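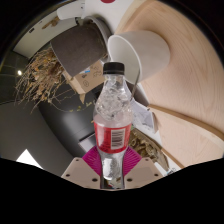

A capped bottle, like this clear one with the red label, is on the packing list for Saturday's walk.

The old railroad path between Astbridge and Gradevholm opens end to end this Saturday, and the whole valley is invited to walk it. Anyone who has tried the route in the past few years knows what a big deal that is. The middle section has been closed since the Kanaan footbridge washed out, and the detour along the county road was no fun at all, with trucks going by on one side and a ditch full of brambles on the other.

The new bridge sits a little higher above the creek than the old one did, and it's wide enough for two strollers to pass. The deck is 70 feet long, with a bump-out halfway across where you can stop and look down at the water without blocking everybody behind you. It's a lovely spot! On a clear morning you can see all the way up to the orchards on Bostarier Hill, and if you're quiet there's a fair chance of a heron on the gravel bar.

Walkers can set off from either end at any time after 8 a.m. Up to 300 people are expected, going by the sign-up sheets at both libraries, but you don't need to have signed up to come along. There's no charge, no race number and no prize for getting to the other end first. A shuttle bus will run back and forth every 30 minutes until 4 p.m. for people who only want to do it one way (the stop in Gradevholm is beside the feed store, and in Astbridge it's at the old depot). Dogs are welcome on the path on a leash, but they can't ride the shuttle.

The depot itself is worth getting there early for. Its front room will be open all day with a display of old photographs, 237 of them, lent by families up and down the line. They show picnic trains, flood years, a wedding party standing on the platform in the snow and one very large pumpkin being loaded into a baggage car. A good many have no names or dates on them, and pencils and paper slips will be left out next to those so that people who recognize a face can write it down. If you have railroad pictures of your own at home, bring them too. They can be scanned in the back office while you wait. 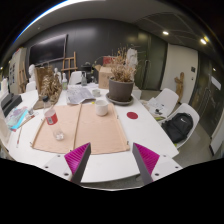
Food and drink will be set out at three places along the path: the depot, the meadow just before the bridge and the picnic shelter in Gradevholm. There'll be hot tea, coffee and cider at each one, plus sandwiches and more rhubarb cake than seems possible for April. No paper cups are being handed out this year, so please carry your own. It doesn't need to be anything fancy - a plain white one with no handle, like the one near the bottle on the wooden panel, would do the job nicely. Water taps will be running at the depot and the shelter, but there isn't one at the meadow, so fill up before you set out.

The path is mostly flat, packed gravel with a short stretch of boardwalk through the alder swamp. That boardwalk can be slick after rain, and shoes with some grip are a good idea. The benches that used to stand along the swamp haven't gone back in yet, so the best places to rest are the meadow and a long stone wall on the Gradevholm side. Wheelchairs can manage the full route except for the side trail down to the creek, which has steps.

Music starts at the shelter at noon with the Gradevholm school brass band, followed by a fiddle group from Astbridge that played at last fall's harvest supper and had half the hall dancing between the tables. They've promised the same set again, with a couple of new tunes thrown in. Kids can make paper lanterns at the long tables behind the shelter and take them along for the evening walk back over the bridge, which leaves at 7 p.m. - bring a warm coat for that one, as it gets chilly down by the creek.

Parking is free at both ends, but the Astbridge lot is small and fills up fast. The field across from the depot will be open for cars if the ground is dry enough. If there's heavy rain, the music moves into the Gradevholm school gym and the walk goes ahead anyway.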